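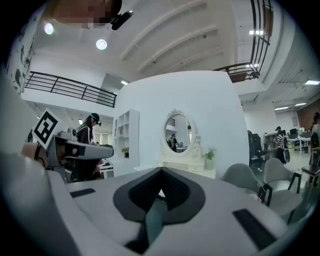

Figure 1. Two hand-held grippers in use near the vanity table.

Gesby Project: Draft Rules for Hand-Held Gripper Work in Shared Rooms

June 3, 2019

1. Purpose

Our group was asked to write a short set of working rules for people who use hand-held grippers. The course already had a safety sheet for fixed robot arms, called Skultavitz, but it assumes a fence and a stop button. A hand-held tool has neither. It moves with the person carrying it, often in a room where other people are at their desks.

2. Method

We read the Skultavitz sheet and the Prercombe lab handbook and marked every rule that could apply to a tool held in the hand. We then went through 208 entries in the practice log and sorted them by the kind of fault noted. The full log has 900 entries, but only these had comments we could use. Most comments were about markers: dirty, bent or covered by a sleeve.

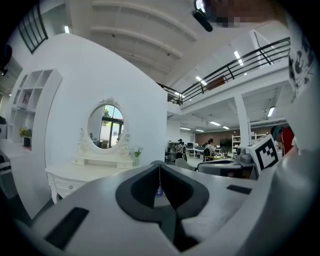

Who is responsible for checking the markers before a session?
The person holding the tool checks them. A second person may help, but the operator signs the sheet.

3. Draft rules

Check that each marker is flat, clean and firmly fixed.
Agree on a walking path with anyone else carrying a gripper.
Keep bags and spare gear out of the walking path.
Clear the work surface of anything that isn't part of the task.
Stop and lower both tools if someone steps into your work area.
Write down the fault at the time, with the tool number.

4. Discussion
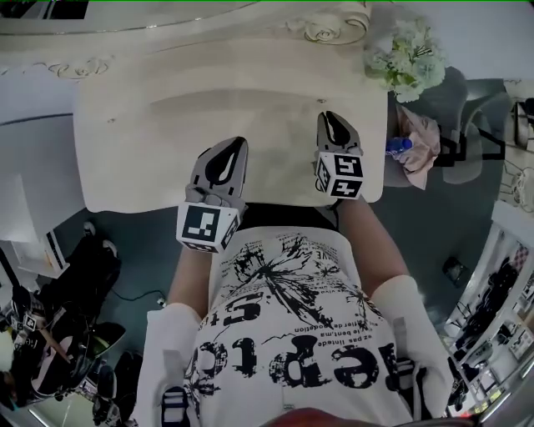

The rule on clearing the work surface caused the most argument in our group. Two members wanted a bare surface every time, and the Rocha checklist takes that view. The others felt that some clutter is normal in a home or office and should be allowed if it is written down first. A small bottle with a blue cap beside a crumpled pink item, at the edge of the table where both grippers are held, is the kind of thing we mean. Under our draft the operator either moves them or lists them on the sheet. The same choice applies to the flowers in the corner. We kept the wording short so it would fit on one card.

5. Limits and next steps

We did not test the rules with new users. The path rule needs a minimum width, and we could not agree on one. The revised card goes to the next class in October, along with our sorted list of faults.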